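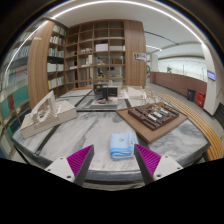

Ehlers replied to my last post that a towel has no business near card models, and that a duster is enough for a table like this one.

I understand the worry, but I don't agree. A duster only moves the dust from the table to the models. I have the marble-topped table in the model room at Ullton to keep in order, and I prefer a soft towel, folded small.

Folded is the important word. An open towel has corners, and corners catch on things. The brown model on its wooden board has thin white sticks standing up from it. You pull one corner across and you have an evening of glue.

So I fold it into a small rectangle and I work only with the flat side. When this side is grey, I turn it over. When both are grey, I fold it again the other way. I do not shake it in the room!

The towel is light blue and was made for a child, I think. It has a little printed figure on it. I bought it in the Titivora shop for 5 euros and it is softer than the cleaning cloths which cost more.
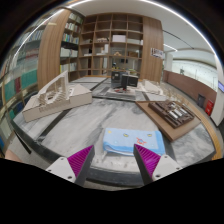
Ziltik
keeps the model room in order, posts mostly in the evening

Somebody asked about the white model on the left side, the one with the steps. This one I never wipe. Every small step holds dust in its corner and the only thing which helps is a dry paintbrush, from the top step down to the base. It takes me 60 minutes if I am patient — and I am not always patient.

For the marble I use water only, a very small amount, and then the dry part of the towel. Lift the board with two hands, wipe under it, wait a moment, put it back. Wood on a damp table is a bad idea.

The dark edge of the table shows every finger. I leave it for the end, because I lean on it myself while I reach to the middle.

I also want to say something about the bookshelves behind, but they will have their own thread in November. There is too much to tell. Books first or shelves first, I have changed my opinion on this already two times.

If you have a better way for thin sticks and wires, please write it to me. I tried a make-up brush last month and it was not bad, only the hairs fell out.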